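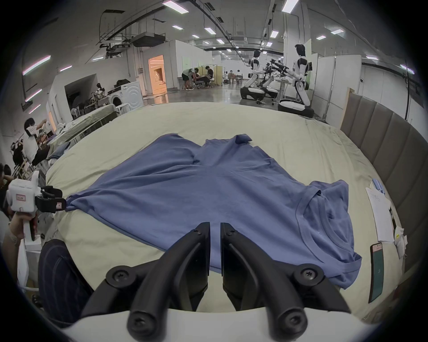 Blue T-shirt, left gripper on the corner, right one pointing toward it

Trellia hand-held gripper pair – worth the money?
Started by mossbank, Tuesday, May 20, 2025

mossbank wrote:
Morning all. I've had the Trellia pair on trial for 13 days now and promised a few of you I'd write something up, so get yourselves a cup of tea because I do go on a bit. We're using them for laundry work, mostly T-shirts on a bed with a fitted sheet, the sort of job that sounds easy until you try it with two fingers on each hand.

First thing to say is that they're lovely to hold. I had the old Zotar ones before and my wrist used to ache by lunchtime, and with these I can do a whole morning and still want to open a jar afterwards. The jaw pads are flat and they hang on to thin cotton very nicely. Where I struggle is picking up one layer of a shirt without taking the sheet along with it. Has anybody found a knack for that? I've got 416 folds recorded so far and I'd guess the sheet came up in far too many of them.

Price was 364 for the pair with the case. I've got until June to decide whether to send them back.

tinpot_annie wrote:
Thank you for doing this, I've been dithering over the same set for ages! On the sheet problem, try coming in much flatter than feels natural, almost sliding the lower finger along the bed, and pinch at the hem or a seam where there's a bit of thickness to get hold of. I was going straight down from above for weeks and wondering why I kept making little tents.

greyhen wrote:
I'm going to be the grump, sorry. I had the Trellia pair for a month and sent them back. The screws at the pivots worked loose on mine and once there's play in the fingers you can forget about thin fabric. For that money I'd expect to go longer than a week without reaching for the screwdriver. The Bang ones are uglier and heavier and I haven't had to touch them.

mossbank wrote:
Oh dear, that's a worry. Mine are still tight but I'll keep an eye on them. Did you try thread lock or did support tell you not to?

greyhen wrote:
Support said to leave it alone and post them back, and to be fair the refund was quick. They were perfectly nice about it.

wellyboot wrote:
I have to disagree with greyhen a bit. We've got two Trellia pairs and neither has come loose, and they get used by all sorts of people with all sorts of grips. The Bang ones gave my colleague blisters. I do think the batch matters, so have a look at the sticker in the case lid, ours are both from the later lot.

By the way, the Wandex pads fit if you trim them. 80 sheets of sandpaper later I can tell you the trimming is no fun, but they're softer and they let go of knitwear much more cleanly.

tinpot_annie wrote:
Do the softer ones still hold a collar? The ribbing is where I always lose it.

wellyboot wrote:
Ribbing is fine, towels are hopeless.

mossbank wrote:
I've been flattening my approach as Annie said and I'm finding the hem much easier already, thank you! Sleeves are still a muddle. Will check the sticker tonight and report back.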